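Handout 9: Reading Glaze Faults on Export Porcelain
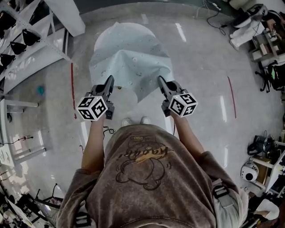 Dirkberg, December

Scope. These notes cover faults that arise in the glaze layer during firing and cooling. Enamel loss and later restoration are treated in Handout 10. Bring a hand lens to the session; a magnification of 10 is enough for everything below.

1. Crazing
A network of fine cracks confined to the glaze. It forms when the glaze shrinks more than the body on cooling and is left in tension. Crazing may appear at once or years later, as a porous body takes up moisture. Stained lines suggest age but do not prove it, as stain can be applied. Record the spacing of the network at the foot, the wall and the rim separately.

2. Shivering
The opposite case. The glaze is under too much compression and lifts in slivers, mostly at rims and handle edges. It is often confused with chipping. A chip usually carries some body away with it – a shivered edge tends to leave the body surface whole.

3. Crawling
Bare patches with thick, rounded glaze borders. Usual causes are dust or grease on the biscuit and a glaze coat applied too thickly. The rounded border separates crawling from damage after firing, where the edge is sharp.

4. Pinholes
Small open pits left by escaping gas. On the Murkolgate dishes they gather on the upper face, within 30 mm of the well. On the Cuadros jars they are scattered and give no help with placing the piece in the kiln.

5. Kiln grit
Sand or saggar fragments fused to the foot ring. Note color and grain size. Grit ground off by a dealer leaves a flat, dull area.

Recording
Use the Nikum sheet, one per object. Enter the fault, its position, its extent and the lighting used. Raking light comes first, then transmitted light where the wall is thin enough. Do not write "minor" or "typical" in the extent column; give a measurement.

Reading for next time: the Murkolgate condition list, entries up to 500.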